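Ticket 1843
Product: Tronstead floor sealer
Opened: 28 Jun 2025
Status: waiting on customer

Customer reports yellow patches in the hallway after the second coat. Colour was fine after the first. Batch 168, tin stored in the garage since December.

Pylyp Stetsiuk: Asked for the mop cleaner used. Reply was Dirkora, undiluted. Told customer to stop using it and test a rinse on one corner.

Rinse made no difference, so the next step is to strip the corner and recoat from a new tin. Customer also asks what colour to aim for. White with a faint mottle is fine, and it sits well beside dark wood furniture.

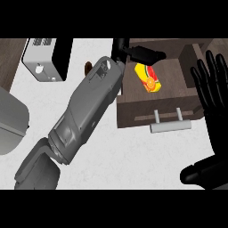
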